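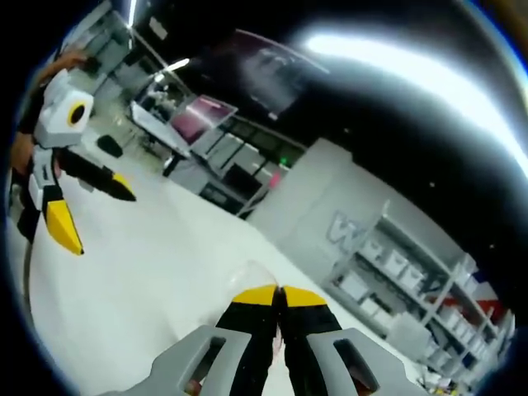

Rokwood Comedy Listings – data card

Version of 01/02/2025

Summary
The data set lists live comedy shows: stand-up tours, improvised theatre and evenings with actors from television serials. It has 3000 rows, one for each performance. The rows come from 306 performers and 44 venues. Most venues are small theatres, hotels and holiday resorts.

Where the data come from
We started from printed programmes in the Gajewski collection and typed them by hand. Later we added the newsletters of the Somach box office, which are easier to read but often leave out the supporting acts. The two sources overlap in 579 rows. In these rows we kept the spelling of the printed programme.

Files
shows.csv – the main table
performers.csv – stage names and other names used on posters
venues.csv – name, town, number of seats
changes.txt – corrections, newest first

Columns in shows.csv
show_id: a whole number, never used twice
title: the title as printed, with its exclamation marks
headliner_id: points to performers.csv
support_ids: separated by semicolons, may be empty
venue_id: points to venues.csv
show_date: year, month, day
status: played, moved, cancelled or unknown
source: G for Gajewski, S for Somach, B for both

Known problems
A tour that changed its title halfway is stored as two tours. We have not repaired this.
The status is unknown for many December shows, as the newsletter did not appear in that month.
Seat numbers are for the room with all chairs in place. When dinner was served, there were fewer places, and we do not know how many.
Some performers appear under the name of their television character. If we were sure who it was, we joined the two names – otherwise they stay separate.

Use
You may use the tables for teaching, research and your own website. Please write "Rokwood Comedy Listings" and the version date near your results. Do not use them to sell tickets. The dates are of past shows only.

Loading
The files are in UTF-8 with commas. The Prernia table reader opens them without any settings. In a spreadsheet program, please set show_date to text first, or the days and months may change places.

Corrections
Send the show_id and a copy of the poster or programme, if you have one. Corrections without a source are kept in changes.txt with the mark "open".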